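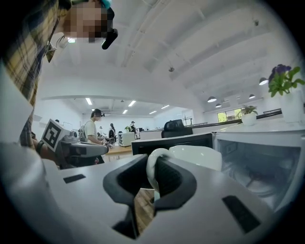

According to Ozan Yalçınkaya, the name is misleading, and Mallow should be described as a time-alignment library with a trajectory solver attached. The project's own documentation uses the broader term "demonstration processing toolkit," and that usage is followed in this article.

Mallow is a software package for converting recordings made with hand-held grippers into trajectories on which robot control policies can be trained. It was developed at Clisalport, a software laboratory, and is maintained together with two companion programs, Dursun and Finier. Mallow covers perception and synchronization, Dursun covers motion planning, and Finier is the tool with which operators inspect and label sessions.

Background

Hand-held grippers allow a person to demonstrate a task without a robot arm present. A camera on the tool records what lies in front of the fingers, and the motion of the tool is recovered afterward by software. A square fiducial marker, such as the black-and-white pattern carried on a white cube on one of the grippers in the opening photograph, gives a vision program a fixed shape from which position and orientation can be calculated. Some recording setups add a head-mounted device worn by the operator.

The first version of Mallow read one video stream and produced one tool path. Support for two-handed work was added in the second version. This change required a new internal format, and recordings processed under the first version must be converted before they can be opened.

Architecture

Mallow runs as a chain of separate stages. Each stage writes its results to disk, and any stage may be repeated without running the earlier ones again.

The alignment stage places all streams on a common clock. Device timestamps are used as a starting estimate. The software then compares rotation measured by the inertial sensors with rotation estimated from the video and shifts the streams until the two agree. Sessions in which the operator barely moves are difficult to align by this method, and Mallow marks them for manual review in Finier.

The tracking stage estimates the pose of each gripper. Marker detections are combined with visual-inertial odometry in a sliding-window optimizer. When a marker is hidden, the optimizer continues on odometry alone and increases the reported uncertainty. Detections seen at a steep angle are given less weight, a known source of error being the sudden flip of a flat marker between two possible orientations.

The export stage resamples the path at a fixed rate and attaches the finger opening to each sample. Sections whose uncertainty exceeds a set limit are removed. The limit is stored in the session file and can be changed by the operator.

Planning and control

Exported paths describe the motion of a human hand and may be out of reach for a given arm. Dursun checks each path against the joint limits and speed limits of the target machine. Where a path is close to feasible, it is slowed or shifted slightly; otherwise it is rejected, and the reason is written to a log. Dursun does not model contact forces. Policies trained on its output are normally run with a separate compliance controller supplied by the user.

Evaluation

An internal test carried out at Clisalport in February used 391 recorded sessions. Of these, 129 were flagged by at least one stage, most often for lost tracking during fast wrist rotation. The test did not measure the success of trained policies, and no comparison with other packages has been released.

Limitations

The marker detector performs poorly in strong backlight and under heavy motion blur. Lens calibration must be repeated after a camera is remounted, and an outdated calibration file is accepted without a warning. Processing time grows sharply for long recordings, and the documentation recommends dividing any session longer than about 200 seconds.

Face masking is handled outside Mallow. Video may be masked before or after alignment, provided that the frame count is unchanged.

See also

Dursun (motion planner)
Finier (annotation tool)
Fiducial marker
Visual-inertial odometry

This article was last revised on 20 September 2026.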